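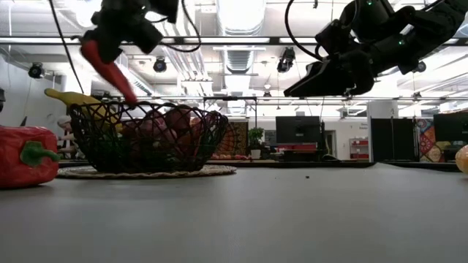
Doina Halilović, research fellow in household studies

Search articles Search
Home practices › Food and storage
November, Doina Halilović

4.2 The bowl that is a basket

Respondents kept calling it the fruit bowl, whatever it was made of and whatever was in it. Of the 720 households that answered the storage questions, almost none limited the thing to fruit. Figure 1 is typical of the mixed arrangement: a banana leaning over the rim, rounder fruit showing through the mesh, a red pepper left on the table beside the basket. Large peppers, we found, are admitted late or never.

Openwork baskets raise a problem that solid bowls politely hide. The contents show through the sides, so the bottom layer has to look presentable too — a burden no respondent had foreseen when buying one. Vukčević's diary study in Gusatau reports 13 households that rearranged the lower fruit before guests arrived and left it alone otherwise.

The placemat deserves a word. Asked what it was for, eight respondents said it protected the table, including two whose tables were stone. We coded these answers as "protection" and moved on.

Figure 1. Mixed produce in an openwork basket on a round woven placemat, with a red bell pepper to the left.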